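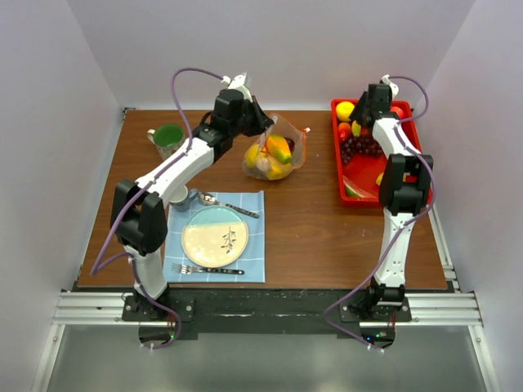
How should play food be stored between loans?
In a bag you can see through, closed at the top, with the overflow in a shallow tray next to it.

The play food is the most borrowed category at the Kavholm Toy Library, with 148 loans since we moved into the Tunberg Street building. It is also the category that comes back in the worst order. Grapes turn up in the train box, and we have twice found a pepper in with the dress-up shoes. In October we are repacking all of it, and we'd like borrowers to return sets the same way they went out.

What goes where

Each set now has a red tray and a clear zipper bag. The tray is for choosing and playing. The bag is for carrying home. Long pieces such as corn and bananas go into the bag first, standing up if they will, and round pieces fill the gaps. If the zipper won't close without force, leave something in the tray and tell the desk. The bags split at the corners when they are overfilled, and we go through enough of them already.

The tray should be filled in one layer if possible. Children pick faster when they can see everything, and so does whoever is checking the set in.

Please look over the stems before you pack. On the yellow banana a short piece of thin wire sticks out of the stem end. Any piece with wire showing should be handed to Ikechukwu Edet at the desk and kept out of the bag. He will trim it or pull the piece from the set. 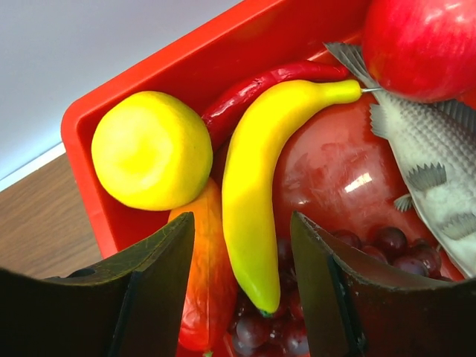

Cleaning

Wipe pieces with a damp cloth and a drop of dish soap. Do not soak them. Several of the larger fruits are hollow and take in water at the seam, and they smell within a week. Let everything air dry for 30 minutes before it goes in a bag. The trays can be washed in the sink.

Missing pieces

There is no charge for a lost piece. Write it on the card so the next family isn't blamed for it. Rosalind Ambrose keeps a box of spares and can usually match fruit. Fish are harder to replace, and we would be glad of any you have at home.

Set cards

Yolotzin Orozco has redrawn the contents cards with a small picture of each piece, for children who want to do their own checking. They will be tied to the bags by the end of the month. The old typed cards can go in the recycling.

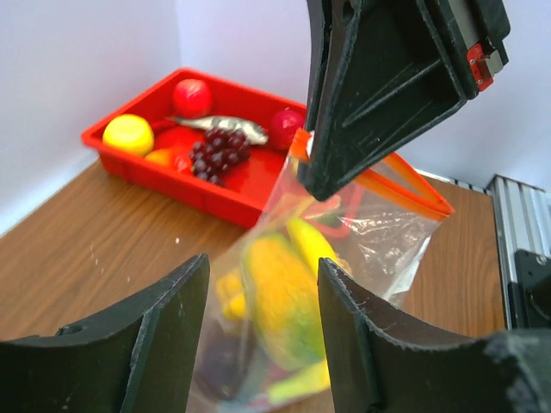
Corn and a banana in the zipper bag, with the fish and grapes in the tray.

Kavholm Toy Library | Questions about play food: ask for Rosalind at the desk | © 2022 | Back to top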